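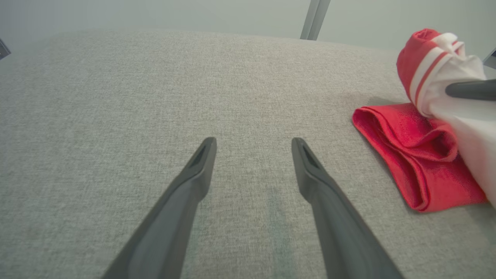
Wrist cam view, left gripper open, red cloth and the striped piece on the right

Ticket: Stuvlow folding kit, left arm skips the second item
Status: open, waiting on Skirnov support

Hi again! So I've had the kit going for most of December and I love it, but the left arm has picked up a bad habit. With one cloth on the table it's fine. Put a second one partly over the first and the left gripper opens, hangs there for 30 seconds and then I get "no grasp candidate" in the Jurel log.

What I've tried so far:

Recalibrated both wrist cams (twice, the first time I forgot to save — my fault). No change.

Dropped the closing speed to 300 in the settings. Slower, same error.

Rolled Jurel back to version 2. This one helped a bit! I ran 18 overlapping pairs and the left arm went for most of them, but it kept grabbing both layers together.

I haven't touched the fingertips, they're the ones that came in the box. Would the softer Mac Suibhne tips be worth buying for this, or is it all on the software side? I can send the full log, just tell me where to upload it, the form keeps timing out on me.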